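Postponed, again, and other words for it
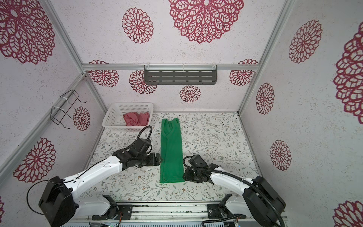

Green garment, folded. The basket has something in it.

October 3, 2025

The email came at ten to six in the evening, which is when these emails always come. The Grevitz show at Karnness is off. Sorry, "rescheduled". The new date is in February, they don't yet say which day in February, and all original tickets remain valid. I have been going to gigs long enough to know what "all original tickets remain valid" means. It means please don't ask for your money back.

I should say where I stand. I like Grevitz a lot. I have liked them since the first record, the one with the terrible sleeve, and I've seen them 6 times, in rooms that ranged from a decent old theatre to the back end of a pub with a pillar in front of the drummer. I paid £104 for this ticket. That is more than I have ever paid to see anybody stand on a stage, and I grumbled about it at the time to anyone who would listen. So I'm not coming at this as someone with a grudge against the band. I've got a grudge against the email.

The reason given is "production requirements". I've read that phrase a good many times now and I still can't get it to say anything. A singer with a bad throat is a reason. A lorry stuck at a port is a reason. A roof with a leak in it would be a reason, and having stood under the roof at Karnness I wouldn't be surprised. "Production requirements" is what you write when there's a reason and somebody has decided you're not going to hear it.

My guess, for what it's worth, is that the tickets didn't sell. I can't prove that. But I looked at the seating plan the night before the announcement (I look at seating plans the way other people look at houses they can't afford) and the whole upper tier was still wide open. I stopped clicking when I got to a block with 236 seats in it and hardly a grey dot among them. Then the next morning the plan had been taken down "for maintenance", and by teatime we had the email. Draw your own line between those.

If that's what happened, I wouldn't even mind. Karnness is too big for them. It was always too big for them. It's a shed built for trade fairs and monster trucks, the sound goes up into the girders and comes back half a second later, and you need a second mortgage for a cup of tea. Grevitz are a band who do well when you can see what their hands are doing. Somebody persuaded them that they had to make the jump, and a half-empty shed in autumn would have looked bad, so now it'll be a half-empty shed in winter. I can't see what they think will change between now and then, apart from the weather, and that only goes one way.

What gets me is the tone of it. "We know this news will be disappointing, but we promise it will be worth the wait." Worth the wait how? Is the set longer? Are they learning to juggle? The last time I was promised something would be worth the wait it was Villalobos, the summer festival, the year they moved the whole thing by a month and then dropped a day from it. We were told the shorter festival would be "more focused". It was focused all right. It was focused on the one stage that still worked, and everybody was standing in front of it.

And people went along with that, which is the other thing I can't get used to. I had a look at the fan forum last night, expecting a riot, and it was mostly hearts. "Take all the time you need." "Health comes first." Whose health? The email doesn't mention anybody's health. Someone had made up an illness on the band's behalf, and by page three it was established fact and people were passing round home remedies. One person who asked a fairly polite question about hotel bookings was told that real fans don't think about money. I have a non-refundable room in a place near the ring road that says otherwise. I rang them. They were very nice and they kept the lot.

The train I might get back, less a fee. The booking fee on the ticket I definitely won't, and nor will you, so check before you click anything. I went through the small print so here is what I could make out, with the warning that I'm a bloke with a kettle and a laptop and you should read yours for yourself. Refunds have to be asked for. You won't be given one automatically, and if you do nothing you're taken to have agreed to the new date, even though there isn't a new date yet, only a month. The window is short. The link in the email goes to a page about "exploring your options", and the first two options are keeping the ticket and buying a parking space to go with it. The refund is at the bottom, under a fold-out thing with an arrow I took for decoration.

I rang the helpline as well. You get a recording of the single, the chorus only, round and round. After a long stretch of this a cheerful woman told me she had the same email I had. I believe her. I don't think anyone has told her anything either, and I was as civil as I could manage.

Compare this with Rollcombe. Rollcombe Hall had a show go wrong in the spring, a much smaller one, a support act I'd gone to see more than the headliner. The power failed on one side of the building. A man came out, stood on the lip of the stage with no microphone and shouted that the power had gone, it wasn't coming back, they were sorry, and anybody who wanted their money could have it at the door or wait for it to go back on the card. Then the band came out and played 4 songs with no amps for whoever felt like staying. I've told more people about that night than about most of the gigs where everything worked. It cost them whatever it cost them. I have bought tickets there ever since without thinking about it, and I'm someone who thinks about it.

I know, I know. A small hall can do that and a big tour can't, there are contracts and insurers, a hundred people have to sign off on every comma. Several friends have told me so already, in the patient voice. I accept that the insurers exist. I don't accept that they wrote "we can't wait to share this very special night with you". Somebody chose to put that in, on the same day they took the special night away.

There's also the matter of the second leg. If you scroll down the tour page, past the shows that have moved, there are new ones going on sale next week. New ones! Pre-sale for members, then the mailing list, then the rest of us with the leftovers. So production requirements are a serious problem in this country this month, but not so serious that you'd hold off selling more tickets. I don't know how touring works from the inside and I may be missing something simple. If so I'd love to have it explained, and I mean by the people who have my hundred and four pounds, not by somebody on the forum with a flag in their name.

Am I going to ask for the refund? I went back and forth on that all through tea. The sensible answer is yes. Get the money, wait for the day itself, and pick up a seat from somebody desperate for half of it, as there will be plenty. I've done it before and sat closer. The trouble is that I also know what I'm like, and that if the upper tier does fill up, and they open with the long one off the second record, and I'm at home reading about it, I'll be unbearable until Easter.

For now I've filled in the form and not pressed the button. It says my session will expire, and I've let it expire twice. The window closes soon enough and I'll have to be a grown-up about it before then.

A couple of bits before I go. Thanks to those who wrote in about the last post, on encores. No, I haven't changed my mind, if everyone in the building knows you're coming back on then you haven't gone off. And to the reader who asked whether the Villalobos line-up rumours are true: I have seen the same poster you have, and one of the bands on it split up three years ago, so I'd hold on to your money there too.

If anyone hears an actual date for Karnness, put it in the comments. The box office says they'll email. I expect it'll be ten to six.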